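Murnitz Repair and Reuse Group
Minutes of the meeting held on 15th April, upstairs at the Mayrhofer Rooms

I took the notes again, so please shout if I've got anything wrong (or if you said something brilliant and I was eating a biscuit when you said it). We started a bit late while the heating was argued over, and it stayed on.

1. Last time's minutes

Agreed, with one correction. I'd written that the old laptops were going to Lindulia. It's the monitors that are going to Lindulia, and the laptops are staying with us until we've got enough chargers to go with them. Sorry! I've fixed it on the website copy.

2. Storage

The shelves by the back stairs are full and the keyboards have started creeping along the windowsill. We talked for ages about whether to hang on to the old mice with round plugs. Most people were for letting them go, a couple of us were very much against, and we settled on keeping one box of them and recycling the rest. The box has to have a lid that shuts. If it doesn't shut, it's too full.

Cable sorting carries on as before. Power leads in the green crates please, everything else in the clear ones. I found three different kinds of thing in the green crate nearest the door and I'm saying no more than that.

3. Desktop towers

Much the biggest item, and we ran well over. We've got 13 towers to get through from the Prisosov office clear-out, and the plan is to strip each one down as far as it needs, keep what's good and build up as many complete machines as we can for the homework club.

I said I'd write down the order of work we agreed, so here goes. Side panel off and the tower laid flat. Drive out next, with its carrier, and the two stay together until somebody has decided what's happening to the drive. Memory after that, one stick at a time, and each one put down somewhere sensible instead of on top of the power supply. The processor only comes out if there's a reason for it. We had a good long natter about that last bit, as some of us love having a processor out and would do it for fun.

Blue plastic carriers and catches are worth keeping even when the rest of a case is scrap. We were short of them in January and had two perfectly good drives sitting about with nothing to hold them in. Grey ones too, obviously, I only say blue because those are the ones that snap if you're heavy-handed.

We also agreed that an open processor socket mustn't be left uncovered over lunch. Crumbs! There's a stack of clean plastic caps in the drawer under the kettle, and if you can't find a cap, close the plate and lever gently and put a note on the case saying it's empty.

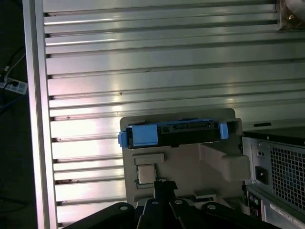
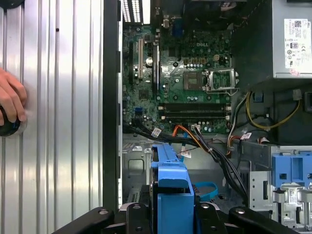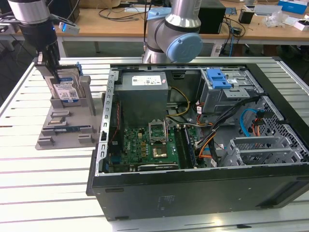 Drive carrier first, then a Dell board with the socket open, then a tower on its side with a drive standing up next to it.

Somebody at the far end of the table asked whether we were being a bit daft keeping drives at all, given that most people want the faster sort now and a fresh one would make the whole machine feel newer. Fair point, and it got a lot of nodding. Against that, the homework club only needs somewhere to save a few essays, and the money for new drives isn't there this spring. The same person offered to draw up a list of what the faster ones would cost us, and we'll look at it next time.

Wiping drives: no change. Every drive gets wiped, including the ones we're told are blank, and it goes in the book with a date. A drive that won't wipe doesn't go back into anything.

4. Money

We've got 162 pounds in the tin. Out of that we agreed to buy thermal paste (the current tube has gone like chalk), some small screws and another magnetic tray. I asked for better biscuits and was outvoted.

5. Open afternoon

Everybody liked the idea of letting visitors have a go at taking a tower apart. We'd use one that's past saving, with the power supply left shut and well out of reach of screwdrivers. I'll ask the Mayrhofer Rooms if we can have the downstairs as well, and put up a poster once I've heard back.

6. Anything else

The good torch is missing. If you've got it in a coat pocket, pop it back on the hook.

The shop in Lindulia rang to say they can take the monitors any morning, so we need a car with a decent boot. Two offers so far, both hatchbacks.

Next meeting same place, same time. Bring your own mug, as the cupboard is locked that week.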